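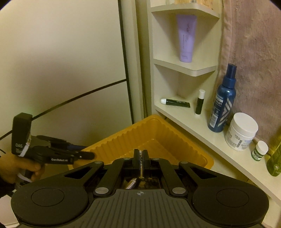 4. 両手作業(小物棚・樹脂容器)の実施基準

4.1 適用範囲
本章は、ハンドヘルドグリッパ2台を1名の作業者が左右の手で操作し、家庭内の棚、容器、日用品を対象として動作を記録する作業に適用する。片手作業は第3章、作業後のデータ引き渡しは第6章による。
対象拠点はEllineおよびPrultgateとする。委託先のStatachが実施する作業も本章に従う。拠点独自の手順書と本章の記載が異なる場合は、厳しいほうの規定を採用し、相違点をプロトコル管理者(Lucrezia Gatti)に連絡すること。

4.2 用語
右機、左機:作業者の右手、左手で保持するグリッパ。置かれている位置や画面上の位置では区別しない。
主把持:対象物の重量を受けている側の把持。
補助把持:姿勢の保持または回転のために添える側の把持。
エピソード:記録開始から記録停止までの1区間。
静止区間:エピソードの先頭と末尾に設ける、両機とも動かさない区間。

4.3 作業前の確認
1. 両機の表示灯を確認する。表示の意味は機種ごとの取扱説明書による。正常表示以外の状態で作業を開始してはならない。
2. フィンガーを全開、全閉の順に4回動かす。引っかかり、異音、戻りの遅れがある機体は使用しない。
3. リンクのピボット部に糸くず、毛髪、乾いたクリームなどの付着がないことを確認する。付着物は乾いた布で除去する。溶剤は使用しない。
4. カメラのレンズ面を点検する。指紋がある場合はレンズ用クロスで拭き、直後に試し撮りを行う。
5. ケーブルを接続している機体では、腕を伸ばした姿勢と曲げた姿勢の両方でケーブルに余裕があることを確認する。ケーブルを容器の中や棚板の前縁に通さない。
6. 袖口を手首で留める。袖がリンクの可動範囲に入る服装での作業は認めない。
7. 右機と左機の時刻同期を実行する。同期の完了まで最大60秒待つ。完了しない場合は両機を再起動し、手順1からやり直す。

注記:手順7を省略したデータは、後処理で左右の対応を復元できない場合がある。April改訂以降、同期記録のないエピソードは受け入れない。

4.4 作業場所の準備
1. 棚の物品は普段の状態のままとし、撮影のための整列を行わない。ただし次の物は作業前に取り除く。
・蓋が閉まっていない液体容器
・ガラス製品、刃物
・処方薬、および氏名や住所が読み取れる包装、書類
2. 市販の化粧品やスプレーボトルは残してよい。キャップとポンプの固定を手で確かめる。
3. 床または敷物の上にある小物のうち、作業に使わないものの扱いを作業票に記入する。「残置」と記入した物は、セッションの途中で動かさない。
4. 棚から垂れているタオル類は、フィンガーの移動経路にかからない位置であれば残置可とする。
5. 照明は室内灯のみとし、セッション中に点灯状態を変えない。窓からの光が変化する場所ではカーテンを閉める。

注意:棚板や壁面にグリッパの台座を当てて支えにしないこと。台座の側面が当たると、本体の損傷に加え、位置推定の誤差が大きくなる。

4.5 樹脂容器の把持
1. 容器の中を空にする。小物を入れたままの持ち上げは4.7に定める場合に限る。
2. 容器の縁に割れ、バリ、油分がないことを目視で確認する。
3. 静止区間を設けたのち、主把持側のフィンガーを縁に対して直角に近づける。フィンガー先端だけで挟まず、接触面の半分以上を縁に掛ける。
4. フィンガーを閉じる。縁がたわみ始めたら、それ以上握り込まない。
5. 補助把持側を接近させる。左右のフィンガーが同じ縁の同じ位置を同時に挟むことは避ける。
6. 持ち上げは一定の速さで行う。途中で握り直す場合は、いったん容器を下ろしてから行う。
7. 傾ける必要がある作業では、主把持を支点として回転させる。角を挟んだ状態で急な角度まで傾けるときは、縁がフィンガーの間で滑っていないことを確認しながら進める。棚の前で傾ける場合は、容器の上側の角が棚板の物品に届かない距離を先に確保する。

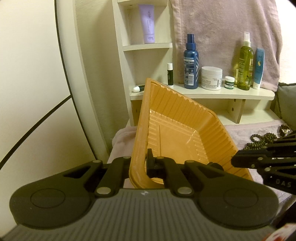

8. 目標の姿勢に達したら、動きを止めて姿勢を保持する。保持中に主把持と補助把持を入れ替えない。
9. 容器を下ろし、底面が接地したことを確かめてから、補助把持、主把持の順に開く。
10. 両機を容器から離し、静止区間を設けて記録を停止する。

注意:容器が滑り落ちた場合、グリッパで追いかけてつかまないこと。手を止め、容器が静止してから記録を停止する。当該エピソードは削除せず「落下」の区分で保存する。

4.6 左右機の干渉防止
両機のフィンガーが向かい合う配置では、片側が停止しているときに限り、もう一方を動かす。左右を同時に動かしてよいのは、両機が同じ容器を把持しており、進行方向が一致している場合とする。
リンクの開口部には相手側のフィンガーが入り込むことがある。入り込んだ場合は力を加えて引き抜かず、次の順で外す。
1. 記録を停止する。
2. 両機の操作部から指を離し、フィンガーが開いた状態になるまで待つ。
3. 入り込んだ側を、入った経路に沿って戻す。
4. 両機のピンおよび留め具の緩みを点検する。緩みがある機体は交換する。
点検結果は機体番号とともに作業票に記入する。同じ組合せで干渉が繰り返された場合、Yao-tsung Hsuが配置を見直すまで当該作業を中止する。

4.7 小物を含む作業
チューブ、スティック、ジャー類を容器に移す作業では、次の制限を設ける。
・倒立して置かれたチューブは、胴部をキャップに近い側で把持する。中身が押し出される強さで握らない。
・横倒しのチューブは、把持の前に手で立て直さない。横倒しのまま把持するか、対象から外す。
・スプレーボトルはポンプ部を把持しない。
・ビーズを連ねたものなど、ひも状で絡みやすい物は対象としない。
小物を入れた容器を持ち上げる場合、縁を水平に保ち、4.5の手順7は実施しない。

4.8 記録の品質基準
次のいずれかに該当するエピソードは不合格とする。
a) 先頭または末尾の静止区間がない。
b) 把持点が主把持側のカメラに一度も写っていない。
c) 作業者以外の人物の顔が写っている。
d) 作業者がグリッパを介さず、素手で対象物に触れている。
e) 左右機の記録の開始時刻が対応していない。
b)の判定では、相手側のカメラの映像で代用してはならない。遮蔽が避けられない姿勢では、接近の途中で把持点が見える経路を選ぶ。
Carboneの初回集積分では、検査した1,167件のうち499件が不合格となった。内訳はa)が最も多く、次いでb)であった。これを受けて、検査担当のBrunello Colomboが各セッションの最初のエピソードを現場で確認する運用とした。確認が済むまで、次のエピソードを開始しない。

4.9 作業の中止
次の場合は直ちに作業を中止する。
・手首または前腕に痛み、しびれが生じたとき
・表示灯が正常表示以外に変わったとき
・液体が漏れたとき
・居住者から中止の申し出があったとき
中止の判断は作業者が単独で行ってよい。事前の承認は要しない。再開には現場責任者(Elline:Aldo Costa、Prultgate:Cosimo D'Amico)の確認を要する。

4.10 作業後の処置
1. 両機の電源を切り、ケーブルを外す。
2. フィンガーの接触面を乾いた布で拭く。クリームや洗浄剤が付着した場合は、水で湿らせた布で拭いたのち乾拭きする。
3. フィンガーを開いた状態で収納する。閉じたまま保管しない。
4. 動かした物品を作業前の位置に戻し、居住者の確認を受ける。
5. 作業票に機体番号、左右の割り当て、エピソード数、区分を記入する。訂正は二重線で行い、元の記載が読めるように残す。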